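Print this page | E-mail this page

Ticket 560: Gripper keeps closing by itself during remote demos (simulator)
Opened by: Quentin Royer
Project: Vulteo
Status: Open, workaround in use
Last updated: 4 Nov 2018

Okay, so this one has been driving me up the wall and I'm putting everything in one place before I forget which things I already tried.

I'm recording demos for Vulteo in the simulator, driving the arm with the hand controller. Pick a thing up, move it, put it down, save. The arm part is great! Follows my hand nicely, no complaints, way better than the build we had in July. The trouble is the gripper. Every so often I let go of the trigger to open the fingers, they open (good), and then a moment later they snap shut again with nobody touching anything. If I'm already moving away it just ruins the end of the demo. If I'm still over the object it grabs it right back and I carry it off again like a thief.

I went back through the Jakness batch, which is 124 demos, and tossed every one where the gripper state flips after release. Painful. A lot of those were otherwise really clean.

What I tried, in the order I tried it:

Swapped the controller for the spare. Same thing. Put the old one back because the spare has that sticky thumb pad.

Recalibrated the trigger. Seemed fixed for most of a morning and I got all excited and told Ostia it was solved (sorry, Ostia folks, it was not solved). Came back after lunch, opened the next scene and there it was.

Turned off the hand smoothing. Arm got jittery, gripper did exactly what it did before. Smoothing is back on.

Ran the scene with recording off. Couldn't get it to happen! Turned recording on, got it on the third try. So now I'm suspicious of the recorder and not the controller at all.

Looked at the raw log. The trigger value goes to zero when I let go and stays there, nice flat line. But the gripper command has a second "close" in it, with an older time stamp than the "open" before it. So something is sending a stale command late. My guess is the recorder queue backs up when all the camera views are being written and the gripper message gets replayed when it catches up. That's a guess, I don't know that code.

Reply from Sveinbjörnsson support, pasted so it's all here: "Please try lowering the number of saved views and set the gripper queue length to 3. Older messages should then be dropped."

Did that. Much better! I ran the cluttered kitchen-ish scene over and over this afternoon and only got the snap-back once, on a fast release. Slow releases are fine so far. It's still there though, so please don't close this.

Couple of things for whoever picks it up:

- Restart the recorder after changing the queue length. It reads the setting at startup and never looks again. I lost an hour to that.
- Let go of the trigger all the way. A half-pulled trigger makes the fingers creep and that's a different problem (I think there's a ticket for it already).
- Wait a beat after opening before you pull the arm up. Feels silly but if the snap-back is going to happen you'll catch it there and can throw the demo out right away.

What I'd really like is for the gripper to ignore any command older than the last one it acted on. No idea how hard that is. Happy to test a build if somebody has one, just leave it in the usual folder and ping me. I can also send the raw log, it's big so I haven't attached it.

Attachments (2):

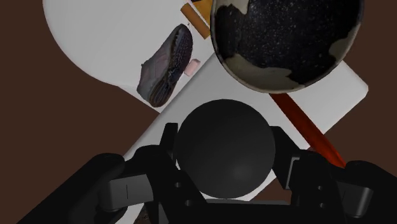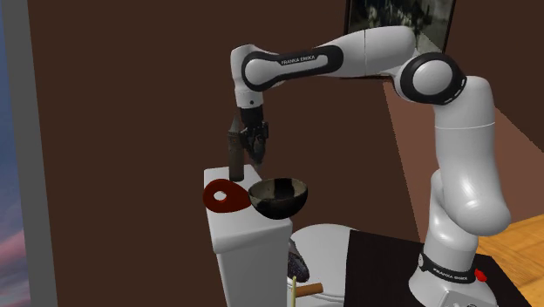 First one is the gripper holding the black ball, second is the arm over the white cabinet with the bowl and the bottle.

Contact support | Copyright Vulteo project | Back to top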